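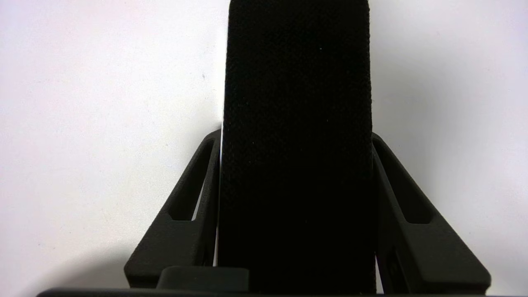

*Figure 1. Wrist camera view with the black fabric-covered object between the two fingers.*

# Gathering Grasp Examples for Dark and Soft Objects

Project report, Plament student lab, Rirstead

## 1. What the project was

Our group spent the term collecting demonstrations for a learned grasping policy. The policy takes the wrist camera image and the gripper opening as input and outputs a small motion for the arm and a command for the fingers. An earlier group had already trained a version of it on bright plastic blocks and cups. It did well on those and badly on dark objects, mostly by closing too early or stopping short.

Our task was to add examples with dark objects and see how much that helped. We did not change the network or the training code. Everything in this report is about the data: how we recorded it, what we threw out, and what the retrained policy did.

## 2. Setup

The arm sits on a bench in the Brerkance room. The gripper is a parallel type with two black fingers that have a wedge shape and a long slot cut through the upper part of each. The camera is mounted at the wrist and looks out past the fingers, so both of them are in view in every recording. The work surface is plain white.

We kept the white surface because the earlier data used it. It makes the outline of a dark object easy to find. The trouble is at the contact points, where a black finger meets black fabric and there is very little to tell them apart. In Figure 1 a thin pale sliver marks the line on the left side. On the right side there is no such line.

Demonstrations were recorded by hand guiding. One person moved the arm and worked the finger pedal, and the other ran the recording script and wrote the log. We traded places after every batch. The script, which we named Bednárik after the folder it lived in, saves the camera stream, joint positions, and gripper opening with a shared clock.

## 3. Recording procedure

Each example went like this:

1. Place the object inside the taped area, upright, at an angle read from a printed list.
2. Move the arm to the start pose and wait for the script to beep.
3. Guide the gripper to the object and close the fingers.
4. Hold still, then lift to the height of the foam block next to the bench.
5. Lower, open, back off, stop the recording.

The hold in step 4 was not in our first plan. We added it after looking at the first batch, where people began to lift while the fingers were still closing. The labels for "closed" and "lifting" overlapped in those files and we could not separate them afterward.

We recorded 60 examples with the fabric-covered object. Each one was supposed to take under a minute, and the recording itself did. Resetting the object and filling in the log took longer than the motion.

## 4. Checking the data

We watched every recording at half speed before it went into the training set. The log sheet had a column for the object angle, a column for the result of the lift, and a free text column. The free text column was the most useful one. It was also the messiest, and we should have agreed on some fixed words for it early on.

15 of the 60 examples were removed. The reasons were:

- lift started before the fingers stopped moving
- object tipped during the approach
- operator's sleeve passed in front of the camera
- exposure jumped in the middle of the motion

The exposure problem needs some explanation. The camera was on automatic at first. As the gripper came close, the dark object filled more of the picture and the camera brightened everything to make up for it. The white surface then washed out, and the edges of the fingers with it. We locked the exposure after that. The cost is that the lower part of the object now comes out almost solid black. In Figure 1 the weave can be made out faintly in the upper half and hardly at all toward the bottom. We decided this was acceptable, as the fingertips touch the object in the part that is better lit.

We also talked about cleaning. There is a tiny pale speck on the fabric in Figure 1 and a small dark one on the background to its left. One concern was that the policy might learn to use marks like these as landmarks, especially with a single object on a plain surface. We brushed the fabric and wiped the surface between batches from then on, and turned the object to a different side each time. We have no measurement showing that this mattered.

## 5. Training and first results

We trained 2 versions of the policy. The first used the earlier group's data only, retrained on our machine so that the comparison was fair. The second used the same data plus our remaining examples. Training settings were the same for both.

The old-data version often closed its fingers before they were on both sides of the object. When we played back the camera stream, the early closing usually came at the moment when one finger and the object had merged into a single dark shape.

The version with our examples approached more slowly and closed later. It completed the grasp and lift in most of our trials when the object stood near the middle of the taped area. Near the borders it was less reliable, and it failed in the far left corner every time we tried. We checked the angle list and found that it had very few placements there. That was our mistake in making the list, and more training would not fix it.

We did not run enough trials to give a success rate we would stand behind, so none is given.

## 6. Problems and what we would change

The angle list should cover position as well as angle. We let the operator choose the position, and people tend to put things in the middle.

Lighting was left to the room. The right side of the surface is a bit warmer and brighter than the left in our recordings, and there is a soft shadow in the lower left. A lamp on each side would even this out — or the lamps could be moved on purpose between batches, so the policy sees more variety. We would try the second option first.

Lighter pads on the fingertips were suggested several times. They would make the contact line easier to see, but every old recording would then show a different gripper, so we left the fingers alone.

The gripper opening signal helped more than we expected when sorting files. It shows clearly when the fingers stop. The next group could use it to mark the start of the hold automatically and save most of the half-speed viewing.

## 7. Files

Recordings, log sheets, and both trained versions are on the lab drive under `plament/dark_objects`. Removed examples are in the `rejected` subfolder with the reason in the file name. The angle list is there too, in its original form.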